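Oct 17, 2018

Ferritin assay, hair study serum - run 11

Repeat of the low end of the standard curve, after the previous run gave a flat response below the third standard. Kit is the Jutent ELISA, lot 2118, opened this morning. Samples are the shedding cohort, first draw only. The zinc panel on the same tubes is finished and is not part of this entry.

Thawed 26 serum aliquots on ice, mixed by inversion, spun briefly. Two showed visible hemolysis (pink, clear against the white card). Ran both anyway and flagged them in the sheet. Red cells carry their own ferritin, so those values will read high and should stay out of the group means until we have redraws.

Standards made fresh in the kit diluent, two-fold steps, new tip at every transfer. Last time I reused a tip between the two lowest standards, and I suspect that was the whole problem. Serum diluted in the same buffer. All wells in duplicate. Blank in the first column, pooled control serum at both ends of the plate.

Incubated 90 minutes at room temperature on the Mikkelsen shaker, slow setting, plate sealed. The shaker display still drops out when the lid is closed, so I timed it with the bench timer.
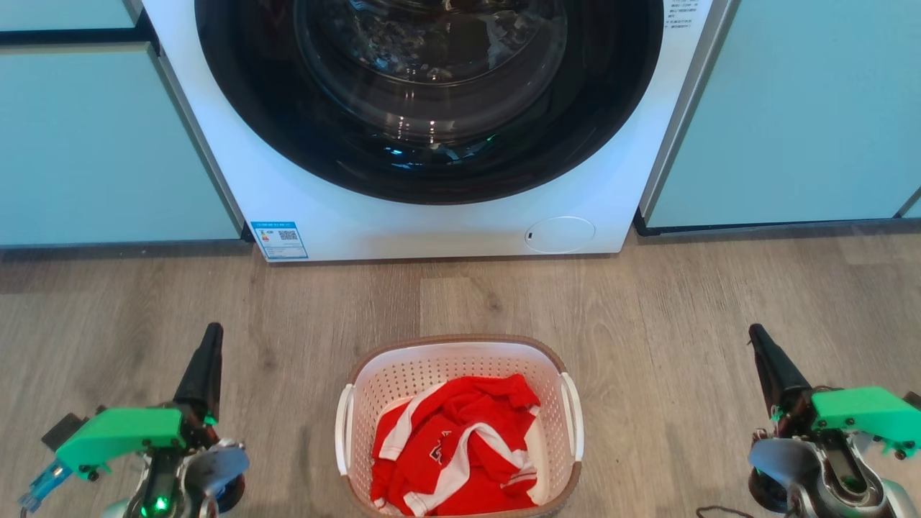

Washed by hand with the multichannel, one cycle more than the insert asks for, and blotted hard on paper towel after each. Conjugate, second wash, substrate in the dark, stop solution added in the same order as substrate. Read right after the stop.

Curve is much better. Lowest standard separates from the blank and the four-parameter fit holds over the full range. Pooled control agrees between the two ends of the plate, so no obvious edge effect. Duplicates are tight except for one sample in the last row, where one well had a bubble at reading. Popped it with a clean needle and read again - the pair then matched. Kept the second reading, noted the first.

No comparison with the shedding scores yet. Those are still blinded and sit with the Korkum site. Also missing: CRP on the same draw. Ferritin goes up with inflammation, and a normal result without CRP tells us little about iron stores.

To do:

- Order diluent, half a bottle left
- Ask Korkum for redraws on the two hemolyzed samples
- Send CRP aliquots to Grerkden, on dry ice, with the December batch at the latest
- Rerun the last-row sample on the next plate
- Shaker display: service call or replace

Leftover serum back in the freezer, same box, thaw count updated on the lids.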